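Posting some notes on Revimel after finishing the second region last night. It's a free mobile strategy game, base building plus short battles, and I've been playing it since May. This will be a long thread. Mute me if you don't care about phone games.

Basics first. You pick a captain, build a river fort, train troops, and send them upstream to take other forts. Battles run two minutes. You place units along the bank and after that you can only use the captain's skill and the drum.

The starting captain is Vera. She heals the front row. Keep her. I see a lot of people drop her as soon as they pull Fourie because his attack number is bigger, and then they get stuck on the ferry levels.

Fourie is fine. His cannon hits one lane hard and does nothing for the other lanes. I use him in league matches when I've scouted the fort and I know where the tower is. For the campaign I go back to Vera.

League stuff. Leagues open at fort level 10. You can join one before that through an invite, but you can't fight in the war, you can only donate troops. Mine is called Drunavard and it has been going longer than I have.

War is best of 100 stars. Each member gets two attacks per war. If you don't use them they're gone. We have a rule that you post in league chat before you attack, with the fort number, so two people don't hit the same one.

That rule came in after Omprakash Agarwal and I both spent our last attack on the same fort in the same minute. We both got three stars. Only one set counts.

Omprakash runs our war map now. He keeps a shared sheet with fort number, tower position, and who has called it. Way better than scrolling back through chat.

Troop notes, current patch:
Pikes are worth training to max early.
Archers are okay until you meet shields.
Barges look slow but they soak up tower fire, so send one first and count to three before the rest.
Skip the torch runners. Too expensive for what they do.

The drum is the thing new players use wrong. It speeds up everyone on the bank, including units you haven't finished placing. If you hit it at the start your pikes get to the wall with no barge in front of them. Wait until the first barge takes a hit.

Campaign tip for the ferry levels, which everybody asks about: put nothing in the middle lane. The enemy captain walks to wherever you have the most troops. If the middle is empty he goes back and forth and you get free time on the towers. Worked for me on all of them except the last one.

The last ferry level I did with Vera, four barges on the left, and every pike I had on the right. Took me a lot of tries. Save your drum for when the left side is nearly gone.

On spending. I've paid for one thing, the second builder. You can play without it, upgrades just take longer. The daily offers are mostly gold, and you get enough gold from the mill if you log in morning and evening. I wouldn't buy those.

Captain tokens are the slow part. You get a few from war and a few from the weekly quest. I'm not going to tell anyone how to spend their money, but the token packs don't guarantee the captain you want. Read the odds page first. It's under the small i in the corner of the shop.

Question from Jhair Apaza: does it drain the battery? Yes, more than most games I have. Turn off water effects in settings. Turn the frame rate down to the middle option. I couldn't tell the difference in battle and the phone lasts through the evening.

He also asked if you can play offline. Campaign, yes, if you've opened the region before. League and shop need a connection. If you lose signal in the middle of a war attack, it counts as used.

The phone is charging, so no more attacks until later. Kitchen in the meantime.
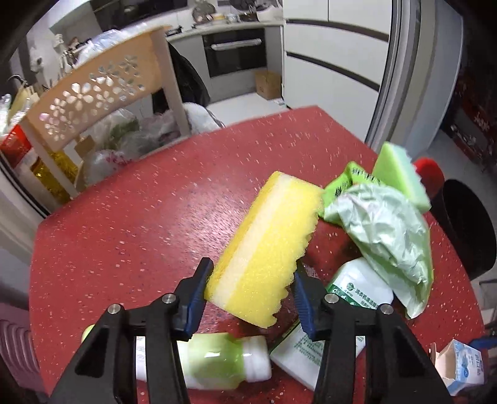

Yellow sponge, red tabletop.

Back to the game. A few people wanted my fort layout. Mill at the back, storage on either side of it, towers staggered so one cannon shot can't reach both. Walls only along the front. I used to wall the sides too and it made no difference, attackers come off the water anyway.

Put your drum house behind the second tower. If it gets knocked out your defenders move slower for the rest of the battle. A lot of forts at my level have it right on the bank and I go for it every time.

My trophy count is 2974 as of this morning. I've been stuck just under the next tier for a couple of weeks. I win a few, get matched with somebody who has maxed towers, and slide back down. I think matchmaking goes by trophies only and ignores fort level. I don't know that for sure.

Things I'd like them to fix: the replay viewer has no pause. League chat cuts off long messages without warning. And you still can't move a wall without picking up the whole row.

Things I like: battles are short, ads are optional, and troops you donate come back to you if the other person doesn't use them.

Drunavard has two open spots. Fort level 10 and up, use both your attacks, call your fort in chat first. No trophy minimum. You don't have to talk otherwise, plenty of us don't.

Search the name in the league tab and put "thread" in your request so Omprakash knows where you came from. He usually goes through requests at night.

Next war starts tomorrow. I'll post the replay of my first attack if it's any good.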